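COMUNICADO DE IMPRENSA
20/03/2022
Para divulgação imediata

Lellura abre inscrições para a oficina de tingimento natural em Gronau

Já estão abertas as inscrições para a segunda edição da oficina de tingimento natural da Lellura, no espaço Mkhize, em Gronau. São 50 lugares, divididos por dois turnos. Inscrição obrigatória, por email ou ao balcão.

A primeira edição, em Fevereiro, esgotou em poucos dias — ficaram 200 pessoas em lista de espera. Quem está nessa lista tem prioridade até ao fim do mês. Depois disso, ordem de chegada.

Programa: preparação das fibras, mordentes de alúmen, banhos de casca de cebola, urtiga e garança. Algodão e linho de manhã, lã à tarde. Os participantes podem trazer uma peça própria, já lavada, até 459 gramas. Sem sintéticos, por favor, o corante não pega. Aventais e luvas incluidos. Almoço não incluído, há cozinha no local.

Em paralelo, a Lellura apresenta a linha Ella: roupa de cama tingida em pequenas séries, com cerca de 1215 peças previstas para este ano. Lençóis, fronhas, capas de edredão. Cores de arranque — verde-sálvia, ocre, tijolo. O azul fica para mais tarde, os testes de lavagem ainda não acabaram. Venda directa no espaço Mkhize e em lojas parceiras, lista a enviar em breve.

Imprensa: visita às tinas e conversa com a equipa de tinturaria mediante marcação prévia. Amostras de tecido disponíveis a pedido, indicar morada completa e cor pretendida. Pedidos de entrevista respondidos no prório dia, sempre que possível.
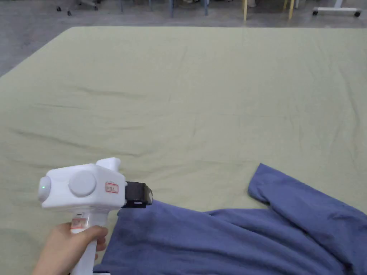 Ella Gronau
Assessora de imprensa, Lellura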